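Equipment Review: Velleck 46 Full-Body Harness
Prepared for members and affiliated operators
January 22, 2019

The Velleck 46 is a full-body harness intended for commercial adventure operators, with attachment points at the chest, the waist and the ankles. It is offered for bridge swings, tandem jumps and supervised abseiling. This review sets out our findings after a season of use at two member sites, Kundmont and Wastness, and is meant to help operators who are considering a replacement for older sit harnesses.

Both sites were supplied with the standard and large sizes. Kundmont runs a canyon swing with a steady flow of walk-up customers, while Wastness operates a smaller bridge jump by booking only. Staff at each site completed the maker's half-day fitting course before any harness was placed on a customer. The review was coordinated by Takeshi Nagano, who also inspected each unit at the close of the season.

Fitting and adjustment

Leg loops and shoulder straps adjust through sliding buckles, each with a coloured thread that disappears from view once the strap has been pulled far enough. Jump staff at both sites found this a useful visual check, particularly in the second inspection on the platform. The buckles move freely with gloved hands. The waist belt is less satisfactory. Its webbing is stiff when new, and on slighter customers the free end is long enough to need tucking twice.

The standard size fits a broad range of adults. The large size was called upon less often, but it should be considered necessary for any operator taking walk-up custom. The maker does not offer a children's size, and the standard harness should not be used as one. Operators who accept younger jumpers will need to keep a separate stock.

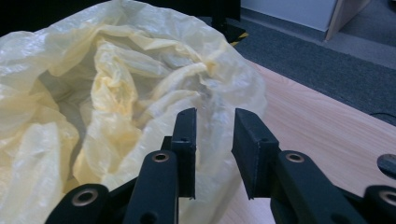
Yellow plastic bag on a wooden tabletop.

Comfort

Padding at the thigh and lower back is generous. Customers who hung in the harness while waiting to be winched back to the platform seldom complained of pressure, and those who did were mostly wearing thin shorts. The ankle cuffs are lined with a soft fabric that sits well over socks or long trousers. On warm days the back panel holds heat, and staff who wore the harness through a full shift preferred to loosen the shoulder straps between groups.

Durability and care

Stitching on the main load points showed no visible wear at the end of the season. The lining of the ankle cuffs did not fare as well. Several pairs at Kundmont had begun to pill and fray along the inner edge by May, and two were withdrawn on appearance alone. Replacement cuffs can be ordered separately through the distributor, Lahtinen, and the orders placed by our sites arrived promptly.

The harness may be washed by hand in cool water with mild soap. Drying is slow — the thigh padding in particular remains damp well after the webbing is ready — and operators should allow for this when deciding how many units to hold. Harnesses must be dried in shade and stored away from direct sunlight.

Documentation

Each unit carries a serial number on a sewn label beneath the left shoulder strap. The printed manual runs to 60 pages and is clearly written, although the inspection schedule is divided between two chapters. We would prefer to see it on a single sheet suitable for display in the gear room. The log book supplied has adequate space for daily checks but very little for remarks.

Recommendation

The Velleck 46 is recommended for commercial swing and jump operations serving adult customers. Operators should budget for spare ankle cuffs from the outset and should trim nothing from the waist belt, as any alteration to the webbing removes the harness from service under the maker's terms. Sites with high humidity or limited drying space are advised to trial a small number before committing to a full set.

Members wishing to read the site inspection notes may request a copy from the equipment desk.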